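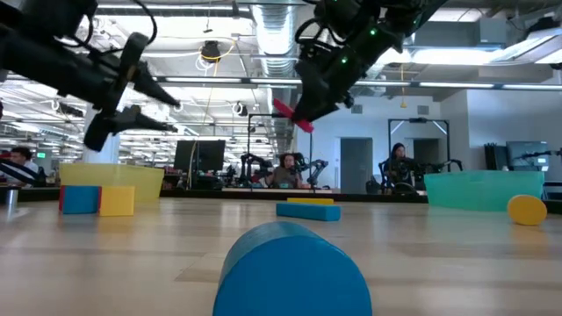

By Musa Usman

I've gone right off tidying toys away every night, and I'm not sorry (my mother is, a bit). We did it for years: bath, teeth, then me on my knees posting blocks into bins while everyone else got the sofa. And for what? By breakfast it's all out again!

So since November we've left things where they stop. A tower can stand till Tuesday if it likes. My daughter, who is 6, now goes back to the same game for days – she's got a whole town going called Gemerholm, with a ferry and a very strict mayor – and she never did that when I kept flattening it at bedtime.

Yes, we eat supper round the edges, and yes, I've trodden on the ferry. I still clear the stairs. But the rest can wait, and I get a cup of tea while it's still hot.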